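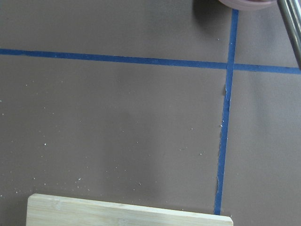
30 Dec 2025

Equipment list for next year, before the Fatar quote lapses. Khairul Gunawan wants it in one place so we stop arguing from memory.

**Grippers.** Second parallel gripper from Muver, same model as the one on bench A. Fingers are the wear part, so order 2 spare sets with it. Latuheru do a cheaper one but the flange doesn't match and we'd need an adapter plate made. Not worth it for the saving.

**Wrist camera.** Keep the one we have. Khairul would like a wider lens - park until May.

**Bench marking.** The blue tape cross does the job for laying out, but the edge of the upright strip below the crossing has gone ragged and is leaving pale flecks. Costing two options:

- more tape, 44 for a box, redo it when it frays
- Vomis printed mat, 300, includes cutting to size

I lean towards the mat. Check first that it is matt enough for the camera. Vomis will send an offcut.

**Small things.** 100 set aside for boards, bowls and cups. Also a bench brush, as there are white specks all over the left side of the top and I don't want them in the gripper.

**Not buying:** second arm. Fatar's price is fair but there's no floor space and the supply on that wall is full.

To do: ask Muver for lead time on the fingers, get the offcut, send totals to Khairul. Service contract still to be priced - Fatar haven't replied.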